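Asunto: Re: gorros de punto, ¿doblados o de pie?
De: Eduardo Catacutan
Para: lista Pernside, orden en casa
Fecha: 15 de mayo de 2022

Hola a todos:

Perdonad el retraso, que leí el mensaje de Drusow en el móvil y luego se me pasó. Lo copio aquí para no perder el hilo:

> Tengo un cajón entero de gorros de punto y cada vez que saco uno
> se me desmontan los demás. Los enrollaba, pero en agosto los
> encontré todos con la marca del doblez. ¿Alguien los guarda de
> pie? ¿Aguantan?
> Drusow

Pues yo he probado las dos maneras, y con el punto acanalado me quedo con guardarlos de pie, sin apretar. Le das forma con las dos manos, una a cada lado, lo ahuecas un poco por la coronilla y lo dejas apoyado sobre su propio borde. Si el tejido tiene algo de cuerpo se sostiene bastante bien (los finitos de algodón ya son otra historia, esos se vienen abajo en cuanto los miras). 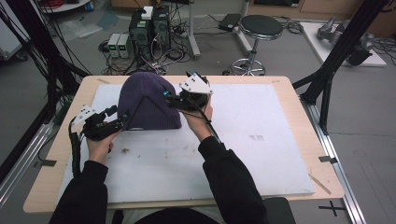
Lo que sí he dejado de hacer es enrollarlos. A Drusow le salió la marca en verano y a mí me pasó con 2 gorros de lana que me gustaban mucho, y no hubo manera de quitársela del todo. Ahora, si tengo que meterlos en una maleta, los pongo planos encima de la ropa y ya está. Antes los estiro sobre la mesa siguiendo el canalé, con la palma, sin tirar - la coronilla es lo que más se resiste, porque ahí el punto se junta y siempre queda alguna arruguita.

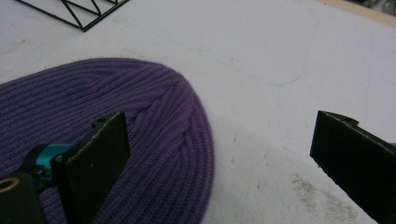 Otra cosa que me ha ido de maravilla son los separadores de alambre, de esos con triángulos. Yo uso uno negro en la balda de arriba y meto un gorro plano en cada hueco, como si fueran platos. ¡Se ven todos de golpe! Eso sí, mirad que las puntas no rasquen, que un punto enganchado es un disgusto.

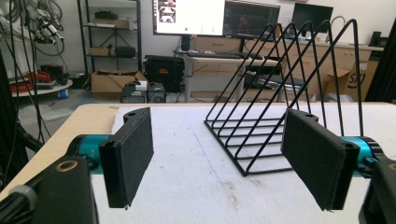
Me preguntaba también Mikgate por privado: ¿cuántos gorros se pueden meter en cada hueco?

Uno si es grueso, y dos como mucho si son finos. Con más se comban y acabas igual que con el cajón.

Y ya que estamos, ¿alguien sabe cómo guardar los guantes sin que se pierda siempre el izquierdo?

Un abrazo,
Eduardo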